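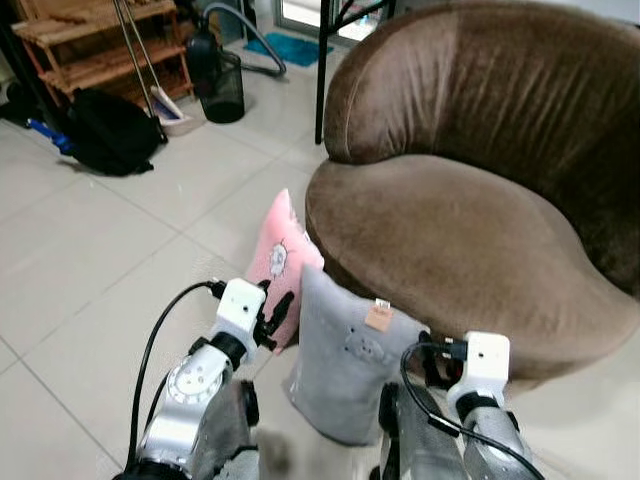 Figure 2. Tub chair with two loose cushions resting on the floor against its front, Langlois apartment.

3.2 Seating and loose cushions

Upholstered seats were recorded together with the soft items kept near them. The chair in Figure 2 has a rounded, wraparound back and a thick oval seat covered in brown velvet. Two small decorative cushions, one pink and fuzzy and one light gray, lean against its front on the tiled floor. Both carry a printed cartoon face. Following Perrin and Kawaguchi, we coded such items as "displaced" when they touched the floor and "in place" when the seat or back fully supported them.

Floor storage in the same room was coded separately. In this case it includes a slatted wooden shoe rack, with a dustpan and a black backpack on the floor nearby. Items of this type were not counted as part of the seating group, even where they stood within 100 cm of it. Residents in Bratthorpe and Nondden were asked where each cushion was normally kept, and their answers were entered beside the code. Disagreements between the two coders were settled by Riviere.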